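09/08/2021

Grout trials, set C, continued. Kudden mix against the Bedine premix, both on glazed wall tile, both joints cut back to the same depth before filling. Bench panels were stored flat in the back room since the last entry.

Water ratio is still the main variable. The Kudden powder takes up water slowly and looks too stiff for the first five minutes, so the temptation is to add more. Did that on panel 2 and got shrinkage cracks at the T joints. Panel 3, slaked 17 minutes and left alone – no cracks.

Weights after cure: panel 2 at 954 g, panel 3 at 1,060 g. Tile blanks were matched beforehand, but joint fill was not, so the difference is not all water loss. Should have weighed the wet fill separately.

Layout reference for the full-size mockup is running bond on the back wall, with a second tiled wall meeting it at an inside corner and a dark brown countertop underneath.
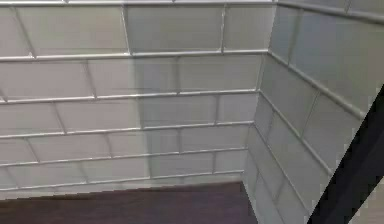

Magdolna Bárány wrote back that the inside corner should not get grout at all, whatever the mix, and that she would run a flexible sealant there and along the counter joint. Odette Masson agrees on the counter joint and wants the corner tested both ways. Will do both, same sealant (Drikero, gray).

Haze removal: damp sponge at first set, dry cloth after. The Bedine premix smears if wiped early. Wait for the surface to go dull.

To do: repeat panel 2 at the lower ratio. Order more spacers. Stain test goes to December, after the long cure – coffee, oil, vinegar.

Pangilinan Tile Workshop – notebook pages may be copied for shop use – Back to top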